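인쇄 | 이메일로 보내기

켈트포트 부고 기록 사업 중간 보고

오스티에르 재단 담당자님께

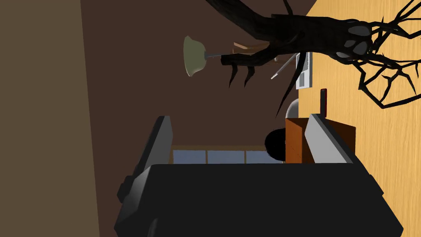

지난번 보고를 드린 뒤로 어느새 계절이 바뀌었습니다. 그동안 보내 주신 지원금 덕분에 저희 기록실도 조용하지만 꾸준히 일을 이어 왔습니다. 켈트포트 지역 신문에 실렸던 부고 1,531건의 입력을 1월에 모두 마쳤고, 그 가운데 295건은 유족이나 친지께서 직접 읽어 보시고 내용을 바로잡아 주셨습니다. 이름의 철자 하나, 다니시던 학교 이름 하나를 고치려고 먼 길을 와 주신 분들도 계셔서, 저희로서는 그저 고맙고 송구한 마음이었습니다.

특히 질틀로 쪽 자료는 야드비가 마코프스카 선생님이 맡아 애써 주셨습니다. 그곳 부고는 결혼 전 성과 나중 성이 뒤섞여 적힌 경우가 많아 같은 분의 기록이 둘로 나뉘어 있곤 했는데, 교회 장례 대장과 하나하나 맞추어 보며 정리하셨습니다. 다만 대장 여섯 권 가운데 네 권까지만 대조가 끝났고, 남은 두 권은 글씨가 많이 바래서 생각보다 시간이 걸리고 있습니다. 처음 약속드린 일정보다 늦어진 점은 너그럽게 헤아려 주시면 감사하겠습니다.

시코라 인쇄소와는 추모 문집의 판형과 종이를 두고 의논하고 있습니다. 어르신들께서 돋보기 없이 보실 수 있도록 글자를 키우다 보니 쪽수가 늘었고, 인쇄비도 처음 견적보다 올랐습니다. 늘어난 비용은 남은 교통비 항목에서 옮겨 쓰고자 하오니, 검토하시고 화요일까지 답을 주시면 계약을 그대로 진행하겠습니다. 유족께서 공개를 원치 않으신 부고는 문집에서 빼고 기록실 안에서만 열람하도록 했습니다.

다음 보고 때에는 남은 대장의 대조 결과와 문집 교정지를 함께 보내 드리겠습니다. 혹시 그 전에 이쪽으로 오실 일이 있으시면 언제든 들러 주세요. 따뜻한 차를 준비해 두겠습니다.

켈트포트 부고 기록실 드림

이 사이트는 이용 편의를 위해 쿠키를 사용합니다. 계속 이용하시면 쿠키 사용에 동의하신 것으로 봅니다. 동의 | 자세히 보기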